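4. Setting up the round table and the partition

Read sections 2 and 3 first if you haven't. You need the floor clear and the screen feet already unpacked.

In the bag: hex key, 24 short screws, felt pads, spare strip for the screen, small tin of wax. Screws for the screen are in the other bag, the one marked Stitosham. Don't mix them up – they look the same and they aren't. The screen ones are longer and will come straight through the table top.

4.1 Table

1. Lay a blanket down. Top goes face down on it. Two people for this, it's heavier than it looks and there is nothing to grip on a round edge.

2. Find the arrow on the underside. Arrow points the same way as the grain.

3. Put the base on over the arrow. Line up the holes before any screws go in.

4. Start every screw by hand, a few turns each. Then go round with the hex key. Opposite sides, like a car wheel.

5. Don't fully tighten yet.

6. Felt pads on the feet. Press and hold.

7. Turn it over. Lift, don't roll. Rolling it on the rim dents the edge and we can't replace just the edge.

8. Stand it where it's going to live, push down on the rim on each side, then get back under and tighten everything.

NOTE: if it rocks, check the pads before you blame the floor. One is usually doubled up.

NOTE: early Mamier bases have no arrow. Use the pencil cross instead. If there's no cross either, ring Marloes Goossens at Velow and have the number off the delivery note ready.

CAUTION: no power driver. The wood splits. Wim Coppens has had three back this way since February and they were not covered.

4.2 Partition

1. Feet first, then lower panel, then the dark strip, then upper panel. It will not go together in any other order.

2. Slide the lower panel down into the feet until it stops. Tap with the flat of your hand if it sticks. Not a hammer.

3. Strip goes along the top of the lower panel. Groove side up. Start at one end and press along to the other, don't try to drop the whole lenght in at once.

4. Upper panel into the groove. Light panel on top, darker one below. If you've got them the wrong way round the clips won't meet.

5. Check the strip with a spirit level. Put right any slope now, it's a pain later.

6. End clips on, both sides. You should hear them.

CAUTION: don't lean on the screen till the end clips are on. Don't hang coats on it ever. It takes notices and light paper only.

4.3 Putting the two together

1. Table goes in front of the screen with the far edge of the top close up to it. Touching is fine, wedged is not.

2. Turn the table so the grain runs away from the screen and towards whoever is sitting at the front. Looks better and the wear is more even.

3. Leave 55 cm clear on each side so people can reach in from left and right without knocking the panel ends.

4. Keep whatever you're using towards the middle. Small things especially – a round top has no corner to stop them and they go down the back between rim and screen.
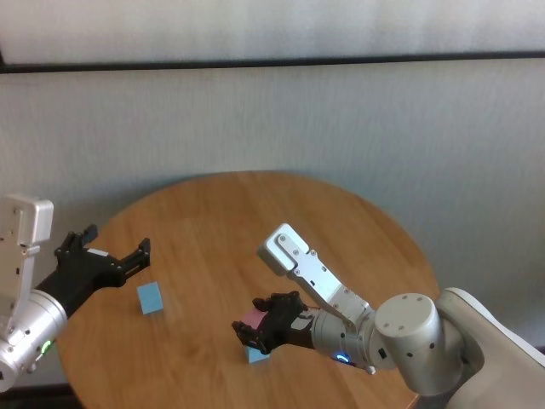 5. Check nothing is caught between the rim and the lower panel. Cables, paper, the edge of the blanket.

6. Sit at it. If your knees meet the base, turn the table a bit, the legs aren't evenly spaced.

4.4 Looking after it

Table top: dry cloth most days. Damp cloth for marks, wrung right out, wipe along the planks and not across. Dry it straight after. Wax twice a year, thin coat, leave overnight. The warm colour does fade near a window so turn the top now and then if it's in the sun.

Screen: soft brush, top to bottom. No sprays. The Verbeke cleaner we used to send out is for the older smooth panels only, it leaves rings on these.

Strip: if it works loose, press it back starting from the end. If it won't stay, fit the spare one. Old one comes out with a blunt knife.

Screws: check after 2 weeks, then every six months or so. Quarter turn if they need it, no more. If a hole has gone soft stop and see section 7, dont pack it with matchsticks.

Next: section 5, chairs and stools.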